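I have been thinking about cups all day. Cups! I went to bed last night telling myself that this diary would be for garden news and the odd grumble, and I've come down this morning with nothing in my head but whether a machine can clear a table.

It began with the talk at the Hevel rooms. A woman in the second row asked the speaker when she could stop doing her own washing-up, and he said five years, and the whole room laughed, and then he didn't laugh, so I wrote it down. Five years. I'll still have this kettle in five years.

So I want to put down what I think while it's fresh, because I've seen a fair bit of this sort of work now and I change my mind nearly every time.
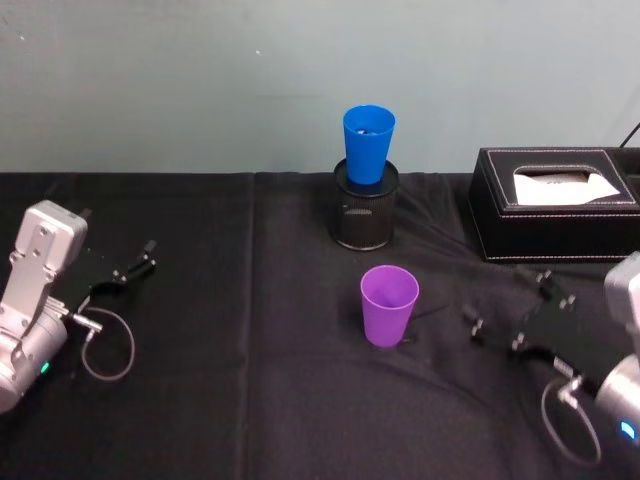 Plundo, May

Two arms, a black cloth, a purple cup on the table and a blue one sitting up in a mesh pen holder. I could clear that lot with one hand while talking on the phone. I'd have the purple cup inside the blue one and both of them on the shelf before the conversation got going. But try writing out how you do it! I had a go on the back of an envelope over lunch and ran out of envelope. Where is the rim? How hard do you squeeze a plastic cup before it goes oval? What do you do about the cloth, which has wrinkles all round the spot you want to be in? And the blue one is the real puzzle, with its bottom half down in the holder. If you pull it slightly sideways, does the holder come along too? I know my own pen pot would.

That's what I love about it. The jobs that look like nothing are the ones worth watching.

I tried it at home after tea. I put a beaker in my pen pot, got out the salad tongs (the long ones with the flat ends, bought at Kernus for £5 and never once used on salad) and did everything with those, left hand behind my back. The beaker came out on the third go. On the first two I lifted the pot clean off the worktop and felt very foolish. Then I tried a second beaker standing on a tea towel and pushed it over twice, just coming in from the side with the tongs a bit too narrow. You need them wide open before you get anywhere near, and then you can't see past them. I have far more respect for anything with two fingers than I had at breakfast.

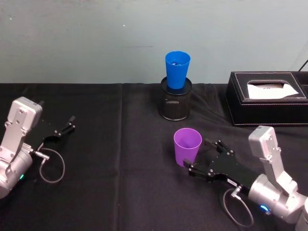
Right-hand gripper open beside the purple cup.

It's such a small gap to get right, that one, between being next to a cup and having hold of it.

So, can they do the chores yet? My answer tonight, and I reserve the right to cross it out: some of them, on a good table, with things they've met before. Shop work first, I'd say. The man from Chukwu who spoke after the break wants shelves faced up overnight, 46 kinds of tin and packet, all the same shape as they were yesterday, and I can believe in that quite happily. My kitchen is another matter. I went round it with a pencil and got to 66 different things I'd expect somebody to pick up in a week without breaking, and that was before I opened the drawer with the string in it. There's a tissue box in there somewhere on the list too. Pulling one tissue without getting three is a skill I haven't mastered myself.

And yet I came away so cheerful! Ten years ago I'd have said never, and now I'm arguing about which shelf. I'd put up with slow, as well. If it took all night over the draining board I wouldn't mind a bit, I'd be asleep.

Things to find out: whether a softer fingertip helps with thin plastic, and whether anyone has tried a wet glass. Hevel are doing another evening next month and there are 450 seats this time, so I shan't have to stand by the radiator. Must book.

Beans are through, by the way. Slugs have had two already.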